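About Us

Hi, and welcome to Pretusine! I'm Tomoyo Yoshida, and if you've emailed the general inbox in the last few years you've probably heard back from me. I started the company in a rented unit in Coltcombe after a long stretch fixing sewing machines and then the machines that feed sewing machines, and somewhere in there I got stuck on one question. Why can a robot weld a car door but not put away a winter coat?

Cloth is hard! It doesn't keep its shape, it hides its own corners, and it slides off things. So that's what we work on. We build grippers and teach them to handle soft goods: clothes, bedding, towels, padded stuff, anything that flops. We sell to laundries and repair shops, and we do small trial projects for people who aren't sure yet (I like those best, because the questions are better).

Where we are

We outgrew Coltcombe and moved to the old Ridgeway building on the Josstead side of town. There are 3 work bays downstairs, an office up the stairs with the worst carpet in the county, and a kitchen that everybody passes through on the way to anything. Parking is at the back. If the gate's shut, push the buzzer twice, since the first push only wakes it up.

Our open day

We hold one every November, and it's grown a lot. The first year we put out 50 chairs and ate most of the sandwiches ourselves. Last time we'd set out badges for 500 visitors and had to start writing names on masking tape before lunch, which I was thrilled about and slightly panicked by.

You don't need to know anything about robots to come. We run short demonstrations through the day, and in between them you can pick up one of the hand-held grippers and try it yourself. It has no motor doing the clever part for you, just your hand and two jaws, and I promise you will look at your own fingers differently afterward. Kids are usually better at it than engineers. One girl got a pillowcase folded in quarters while her dad was still hunting for the hem, and she came back after the talks to do it again.

People do bring their own things for us to try, and please keep doing that. We've had curtains, a wedding veil, a dog's raincoat and a very old tent. If it's too delicate I'll say so up front. A stocking beat us completely, in front of a full room, and we all clapped for the stocking.

Visits the rest of the year

You can also come and see us by appointment, and we'll come to you if you're within driving distance. I love a home visit, because people's real piles of washing are nothing like the tidy stacks we used to practice on. 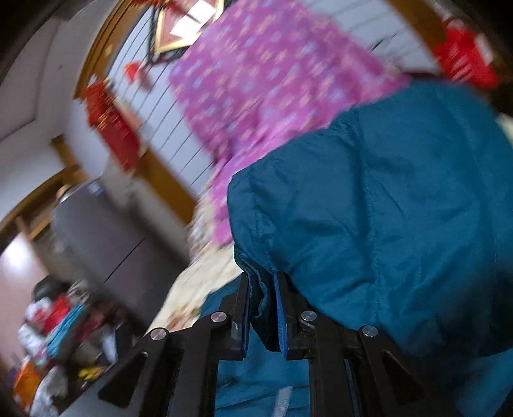
Padded clothing and covers are what I get asked about most, and they're still my favorite thing to show people. A flat sheet gives you one thin layer to find, but quilting gives you puff and seams and a fold that turns out thicker than you guessed. What I tell visitors is to go for an edge, like the teal one held here with its wavy stitching hanging down between the two jaws, and to leave the big puffy part alone until you've got that. Look at the blue pads lining the jaws, too! The one on the right is ribbed, and visitors always want to run a thumb down it. After the edge comes the lift, and that's where the fun starts.

Getting in touch

Write to the general inbox and tell me what you'd like to see picked up. School groups are welcome, and so are sewing clubs. We send out a newsletter before each open day to the 1000 people on our list, and you can ask to be added in the same email. I read them all, usually with a coffee and somebody's bath towel on my desk.

Page last updated July 22, 2024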